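Diary > Slow House > August 2026

Sunday, the duvet again

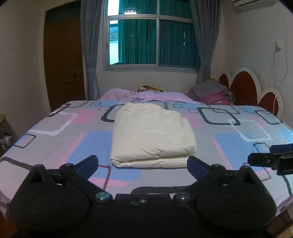 The duvet, folded, on the patterned sheet.

I have been told, by a leaflet and by two different websites, that a bed made properly in the morning changes the whole day. I remain to be convinced. I've made mine properly for 14 days now and the days have gone on exactly as before.

The leaflet came with the sheet, from Fludard. It wants the duvet folded in the middle of the mattress for a while "to let the bed breathe." I don't know what a bed does with its breath. I folded it anyway, into a fat cream block, and it looked very smart against the pink and gray and periwinkle. I'll give them that. Then I had to unfold it to go to bed, so what was gained?

The pattern I'm still not sure of. Rounded squares lying over each other, with little hatched lines, and stripes in maroon that I never noticed in the store. On the Gorkach site it was called "calming." I find myself following the outlines when I should be getting up. It cost $38 in the sale, down from a price I doubt anybody ever paid.

The duvet is older. I bought it in November, the year the heating went, from the shop on Lestthorpe Road, and the man there swore it was good for all seasons. It is good for one. In August it is something to move from place to place. I pushed it down to the foot of the bed at 5 this morning and lay there under nothing, listening to the neighbor's sprinkler.

Tried folding it in thirds, the way they do in hotels. It sprang back. Tried again with my knee on it - better, but I can't believe hotel people use their knees. In half and then in half again seems to be all it will put up with.

Still to do: wash the old sheets, find the other pillowcase, decide if the fitted corners have shrunk or if I'm putting it on sideways. I suspect sideways.

Chicken for supper. Bed at ten, unfolded.

3 comments | 5 shares

We use cookies to remember your settings. Accept | Manage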